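Handheld Gripper Check – Bedroom Sorting Task
Site: Eltstead
Unit: Hernero 106
Date: 27th September
Result: PASS, two items to follow up

1. Finger linkages and pivot pins
OK. Both sides open to the same width and close without a click. Really pleased with how these are holding up after 900 demonstrations!

2. Finger pads
OK. No lifting at the corners. Wipe down between sets, as lint from bedding builds up fast.

3. Pinch force
OK. Tested on the foam block 10 times, no marks left. Fingers stay out of the gap while anyone is holding the trigger, and that includes reaching in to straighten an item.

4. Camera mount
FOLLOW UP. One screw took a quarter turn. Check again before the next set – a mount that creeps will spoil a whole afternoon of good demos.

5. Task surface
OK. Small packets and bracelets on a soft bed make a lovely hard task, and the Ernby policy needs plenty of it. Nothing sharp, nothing glass, no batteries in the mix. 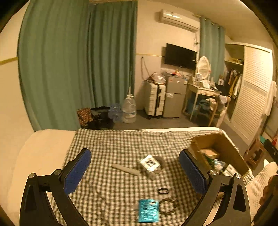 6. Box and drop height
OK. Release low, with the fingertips just inside the rim. The Laryea sheet still says to let go above the rim, so please use the newer wording.

7. Floor and walking path
FOLLOW UP. Keep bags and bottles back against the wall, and walk the route once without the gripper before recording.

8. Operator comfort
OK. Wrist strap on, swap hands or people when the grip starts to tire. Slow, smooth demos are the ones that train best, so there's no prize for speed.

9. Recording
OK. Last saved demonstration is 1591 and it plays back clean from start to finish. Great set, keep them coming!

Next full check: before the first set on the new bedding.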